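Does the campus chaplaincy at Tolarbridge mind if I only turn up for the soup?

Asked in Student Life, 1,931 views

I'm a second-year, raised vaguely Methodist, lapsed with real commitment. The interfaith house on Stolcombe Street does a free supper during the week and my roommate says there's a sign-up sheet with a box for "faith background." Do I have to fill it in? Will someone want to talk about my soul over the bread?

27 votes

Leave the box blank. I wrote "undecided" and got a name tag and a bowl of lentils. Grace takes less time than finding a chair.
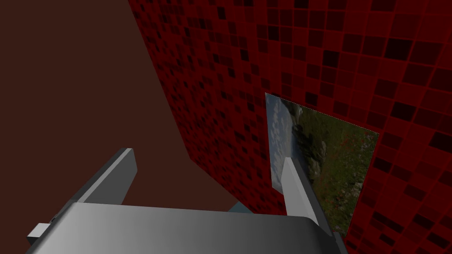
Abou Zeid
Community Moderator, Student Life

I've been going for three years and have been asked about my soul once, by another student, who was mostly avoiding an essay. The box is for the kitchen, so they know who keeps kosher, halal or Lent. Sign up by noon if you can. They set 70 places and get testy at the seventy-first. The discussion group starts at 7:30 in the same room, so if you linger over dessert you will end up in it. Last time it was Job.

9 votes

idk about Stolcombe St but the Drillar Hall one has better bread

2 votes

14 comments · 6 shares

Related questions
Can I use the prayer room during finals?
Is the choir open to people who can't sing?
Rides to Easter services from north campus?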